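Paper cup swap fills the back room at Handetti

By Mercy Waweru

I went to the Handetti community room on Monday evening meaning to stay 10 minutes and drop off a sleeve of cups. I left well after 9, with green tea on my sweater and a much stronger opinion about rolled rims than I had when I walked in.

The occasion was the spring cup swap, run by Stella Mosoti out of the same room where the quilting group meets. If you haven't been, people bring in the odd paper cups left over from birthdays, office parties and closed-down coffee stands, and trade them for ones they can use. A school needs a stack that matches. A church supper needs plain. Somebody's grandkid wants rabbits. It works better than it sounds!

Stella had 21 people sign the sheet this time, up from the winter swap, and 171 sleeves came through the door (she weighs in every bag at the front desk and writes it all down in a spiral notebook). By closing, 140 of those had gone home with somebody new. The rest are in the hall closet until the next one.

My favorite part is always the sample table. Before anybody trades anything, Stella puts single cups out on a checkered cloth so you can pick them up, squeeze them, and see if the print is as nice up close as it was on the flyer.
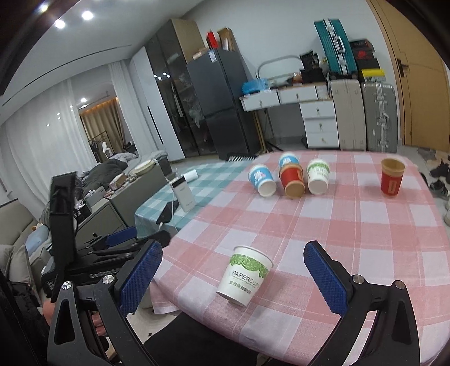
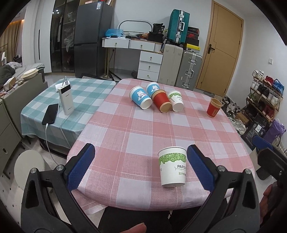
Stella started doing samples after last year's mix-up, when the Pellegrini bakery took home four sleeves of what they thought were large cups and got home to find they were the little ones. She still feels bad about it, and the bakery still teases her. Now the rule is that you handle a sample first, and you put your name down second. The white ones with the green leaves and PAPERCUPS printed under them had the longest list of the night, and I'll admit my name is on it. The red ones were a close second, mostly with people planning cookouts, and the blue ones went to a preschool teacher who didn't even let the rest of us get a look at the list.

There was some debate over by the coffee urn about whether printed cups hold up as well as plain. Stella says she's never been able to tell a difference, and she's poured more church coffee than anyone I know. I did my own test with hot green tea, which is how the sweater happened — my own fault, I squeezed too hard.

We also heard a short update on the lids. Ristton Supply, over on the east side, has offered the swap a shelf of odd-size lids it can't sell, and Stella is hoping to get them sorted by diameter before June. She could use 3 people with a free morning and a ruler. I said yes before I remembered how many lids fit on a shelf.

The Zitine coffee cart has asked to come to the next swap too, and would serve drinks in whatever people bring along. Stella hasn't decided. She likes the idea but worries about spills near the tablecloths, and I was not in a good position to argue with her.

Cups have to be clean, unused and still nested to be traded. Singles are fine for the sample table, and you can leave them at the Handetti front desk any weekday until 5. Ask for Stella, or just write her name on the bag.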